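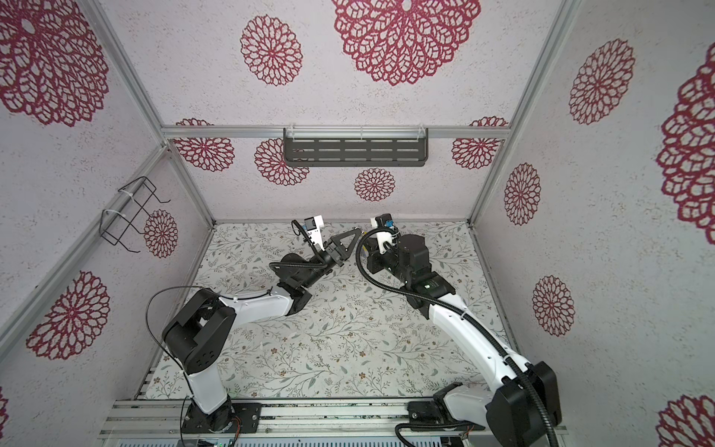 Faz um mês que o liquidificador Jilent 469 mora na minha bancada e já posso contar como tem sido, porque desde que comentei que tinha comprado recebo mensagem perguntando se vale a pena. Bato fruta congelada quase todo dia (sou dessas que tomam vitamina até no inverno!) e o meu antigo já engasgava com banana. A tampa do Jilent fecha com duas travas, uma de cada lado, que vêm se encontrar quase no meio, bem como as pontas daqueles dois braços brancos e pretos ali em cima, e no começo eu apertava uma e esquecia a outra. Resultado: manga no azulejo. Depois peguei o jeito.

Vamos ao que interessa. Ele tem três velocidades e um botão de pulsar, e para vitamina eu uso quase só a segunda. Manga congelada, meia banana, iogurte e um dedo de leite ficam lisinhos em 30 segundos, sem aqueles pedaços que entopem o canudo. Com morango inteiro, direto do freezer, precisei parar uma vez e empurrar com a espátula. Couve crua vai bem se entrar primeiro, junto com o líquido - se você joga por último, ela fica passeando lá em cima e não desce nunca.
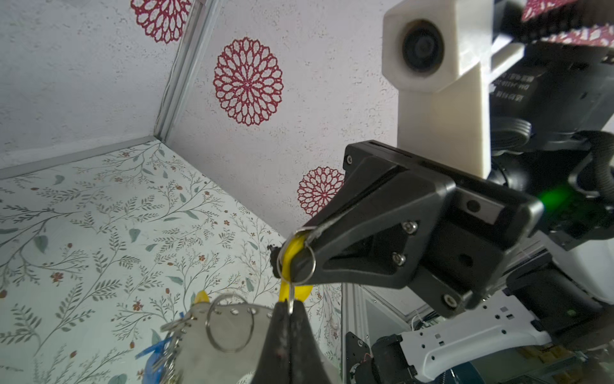

O copo é a parte de que mais gosto. É pesado, tem bico que não pinga e a marcação não apagou na lavagem, coisa que aconteceu com o meu Plirincombe em duas semanas. Só que a borracha da base guarda cheiro. Fiz uma pasta de alho num domingo de almoço e a vitamina de pera da manhã seguinte ficou, digamos, temperada. Agora tiro a borracha, deixo de molho com bicarbonato e lavo separado.

O barulho é o ponto fraco. Meu vizinho, o Bautista Retamal, acorda tarde e já veio perguntar (com muita educação) se eu estava reformando a cozinha. Passei a deixar a fruta descongelar um pouquinho na noite anterior e a usar a primeira velocidade de manhã cedo. Demora mais, mas dá. 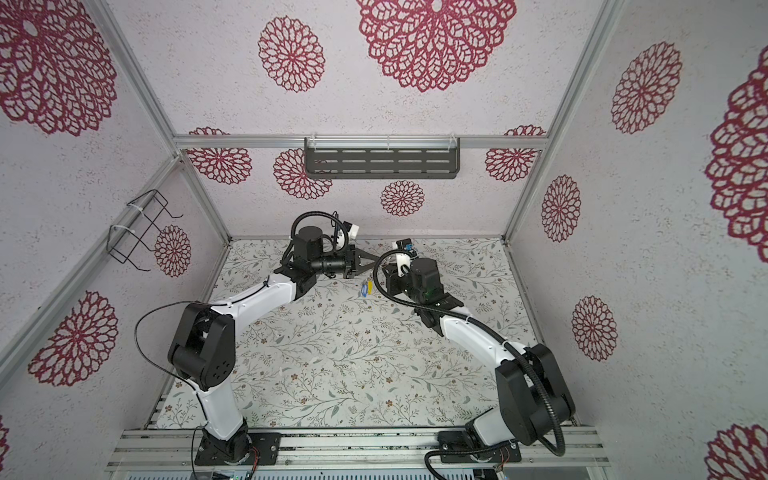
Comprei na Cisternas, que entregou direitinho e ainda mandou um caderninho de receitas. A de abacate com limão e hortelã é maravilhosa, já fiz umas cinco vezes! A de beterraba com cacau eu pularia. Fica com gosto de terra e nem o mel salva.

Antes de fechar a compra, fiquei bem em dúvida entre ele e o Itberg, que uma prima me emprestou por uns dias. O Itberg é mais silencioso e mais bonito, mas o copo é pequeno e tive que bater em duas levas para servir a família. Para quem mora sozinho talvez seja até melhor.
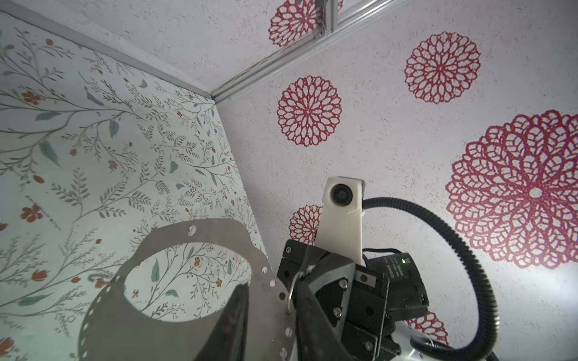

Minha nota é 8. Tiro um ponto pelo barulho e outro pela borracha fedida. Se você faz vitamina de vez em quando, um modelo mais simples resolve. Para quem congela fruta aos montes como eu, compensa - e compra logo uma borracha reserva, que a minha já está meio esbranquiçada de tanto bicarbonato.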